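Packed bread from the supermarket shelf - how long does it keep, and how to store it?

Posted in: Food and Kitchen

saditz_kitchen
3 January 2019

Hello all. I moved to Lutudport in August and my nearest shop is a supermarket with a self-service bakery corner. Everything there is already wrapped, each piece in its own plastic. I buy mostly the hand-torn bread (the kind you pull apart in strips) and the small cakes with pork floss on top. There is an offer on money off when you spend enough, so I always take too much.

My problem is that the bread is nice on the first day, and on the third day it is dry at the ends. I put it in the fridge, because the kitchen is warm. Is this wrong? And can I freeze the floss cakes, or will the topping become bad? I live alone, so one loaf is many breakfasts for me.

Innes28
The fridge is your mistake, I think. Bread becomes hard faster in the fridge than on the table. I did the same for years. Keep it in its bag, closed with a clip, in a cupboard away from the cooker. If you will not finish it in two days, freeze it on the day you buy it. Pull the loaf into portions first, wrap every portion tightly and put them all in one freezer bag. In the morning take one out and leave it on a plate while you make the tea. You can also warm it in the oven at 100 degrees for a few minutes, with a little water sprinkled on the crust.

For the date, please read the label and not the feel of the bread. A soft loaf can be old too. I also look at the pieces behind the front ones, sometimes they have a later date.

irnen_baker
Just eat it faster :)

tworooms
I agree with the freezer for the plain bread, but the floss cakes are a different matter. The floss takes water from the air and from the cream or mayonnaise under it, and after freezing it is like wet wool. I tried this two times and was sorry both times. The cake must stay cold if there is a filling, so read what the packet says and buy only what you will eat the same day or the next one.

About the offer: do the sum before you go to the till. In my shop you must spend 39 yuan to get five off, and one bag of bread is 19.90, so two bags already bring you over. Adding a third thing gives you nothing more, only more bread to throw away. I keep a shelf in the freezer for the second bag and it works well for me. When I choose, I lift the package by the top edge and do not press the middle - a squeezed sponge does not come back, and the next customer gets it.

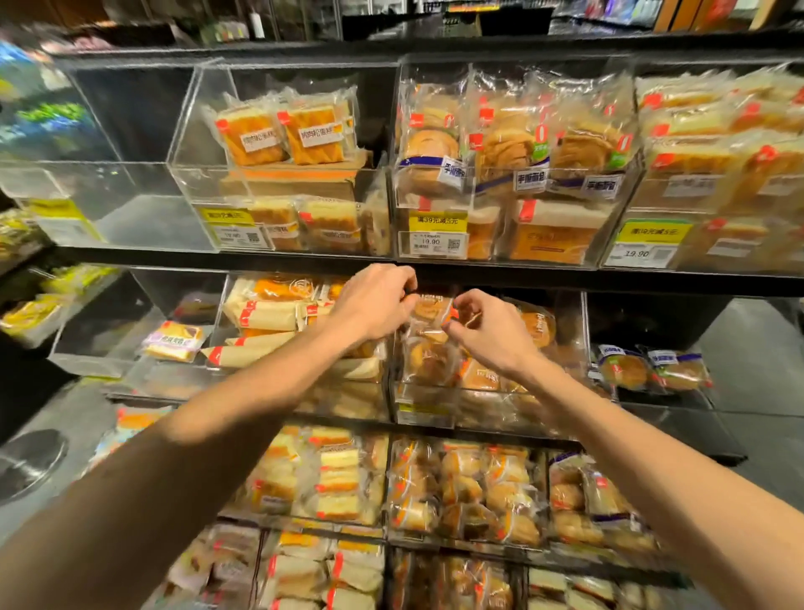
Choosing a wrapped pastry from the bakery bins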